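Likberg Tool Library Starts a Shelf for Printed Parts

11/17/22 – by Nyokabi Masanja

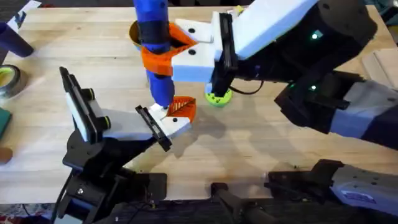
A blue cylinder with its orange 3D-printed bracket and, at the lower end, the small slatted piece.

If you've walked past the Likberg tool library lately and wondered why there's so much orange plastic in the front window, I have good news! The new printed parts shelf is open, and members can borrow from it the same way they borrow a drill or a set of clamps.

The shelf has 123 parts on it so far. There are brackets, feet, wedges, spacers, knobs and a whole drawer of end caps in sizes I didn't know existed. Almost all of it is orange, which comes down to a donation of filament from Mimilex, the craft supply store on Khaemba Street. They had a stack of spools left over from June and gave us every one of them. (We do have a little gray, but it goes fast.)

My favorites are the pieces made to go on round things. A tube or a cylinder is a pain to work with on a flat table, and a clamp-on bracket gives you something with corners to hold or fasten. The big one is an angular, triangular shape with openings in it, and it goes on around the middle. The little wedge with the slats goes at the end. I've been showing the pair to everyone who comes in, and people start listing things in their garage before I've even finished talking – bike pumps, curtain poles, a telescope.

Parts can be kept for 12 days and renewed once. If one snaps, just bring back the pieces and tell us where it broke, so the next version can be made thicker there. The files are free for members to take home too, and the binder by the front desk lists each part with its size, its print time and which printer it likes best. Our older printer, Manon, is slower but does a lovely job on the slatted pieces.

We're also taking requests. Write down what you need and measure it twice, please, with the calipers if you can! Round items should be measured across the widest point, and if there's a band or sleeve on yours, measure over that as well as next to it. The first batch of requests goes to print next week, and there's still room on the sheet.

Membership is open to anyone in Likberg, and the library now has 504 members, up from 189 when we moved into the new space. Come in and have a look through the drawers. The end caps are on the left.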